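May, evening

Back from the Tallach walk at six. My left knee is stiff but the blister from last month has closed up. I changed socks at the halfway gate and that helped.

I started from the Plandomach parking lot, took the lower track past the sheep pens and then the long climb. The guidebook gives the top as 1,732 feet. It also says the path is clear all the way, and it isn't. Above the second stream it splits into sheep trails and I lost it twice. The second time I went too far left and had to come back through heather up to my knees.

It took 4 hours to the top with stops. Last year I was faster, but last year the ground was hard. Wind on top, so I ate behind the wall. Cheese sandwich and the last of the raisin cake. Could see as far as the reservoir and then cloud.

Coming down was worse than going up. The new steps on the steep part are set too far apart for me, and I ended up walking on the grass beside them like everyone else has been doing. There is already a second path worn there.

Things to sort out before the next one: proofing spray for the jacket, new laces, a real map. Also drink more. I had a headache from the pens onward and I know why – I always save water for later and then carry it home. I'd like to try the ridge in June if the knee holds.

Typed this up for the walking page before supper. Soup, then bed.
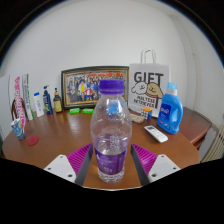 Domov wrote underneath that the ridge has no streams at all after the first mile, and that I should carry twice what I think I need and turn back at the cairn if it's half gone.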